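About Stonov

Stonov tests tableware, table linens and serving goods for wear in commercial use. The company was founded by Lachlan Tennant, who had spent several years writing purchasing specifications for hotel groups and could not find a lab that would test a napkin and a plate under the same protocol. Textile labs took the napkin. Ceramics labs took the plate. Neither would report on what happens when the two are stored, washed and handled together.

The company operates from one building in Usport. It holds two laundry lines, a dishwashing line with adjustable water hardness, a conditioning room for textiles and a sample archive. The archive currently holds 1,271 catalogued items, each kept with its purchase record and an unused control piece from the same lot.

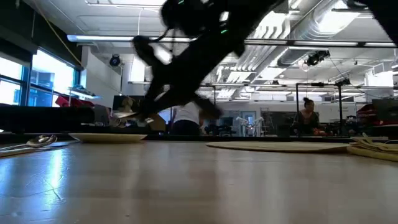 Table setting area, Usport.

What we test

Work falls into two groups. Textile work covers napkins, runners, placemats and tablecloths: dimensional change after laundering, seam slippage, colorfastness, pilling and stain release. Hard goods work covers plates, bowls and flatware: glaze abrasion, rim chipping, metal marking, and corrosion at the joint between blade and handle.

A standard textile program runs 9 wash cycles with measurement after each one. Extended programs are quoted separately. Samples are conditioned before every measurement, and results from unconditioned samples are not reported, even when a client asks for early figures.

Woven placemats are handled under their own procedure. Plant fibers take up moisture unevenly, and a mat that lies flat on delivery may curl at the rim after repeated wiping. We record edge lift at eight points and report the highest value as well as the mean -- the mean alone hides a single bad section.

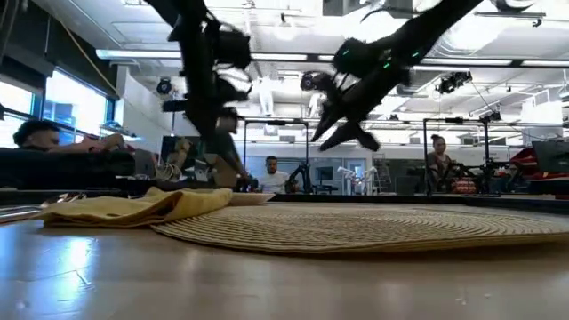
Ghazal Rashti
Head of Textile Methods

Ghazal joined from Hashemi, a weaving mill, where she ran incoming yarn inspection. She wrote the current Stonov folding procedure, which specifies fold count, resting time and load for napkins stored in stacks. She also maintains Urnow, the internal database that links each test result to its lot number, wash formula and operator. Clients receive an Urnow extract with every final report.

Reports and independence

Stonov does not sell, import or design tableware. We do not issue seals or ratings. A report states the method, the measured values, the number of samples and any departure from procedure. Clients may publish a report in full; excerpts need written approval.

Retained samples are kept for 2 years after the final report and then recycled or returned at the client's cost. Lots of more than 3,000 pieces require a sampling plan before testing begins. The form is available from the lab office, and completed plans are reviewed in the order received.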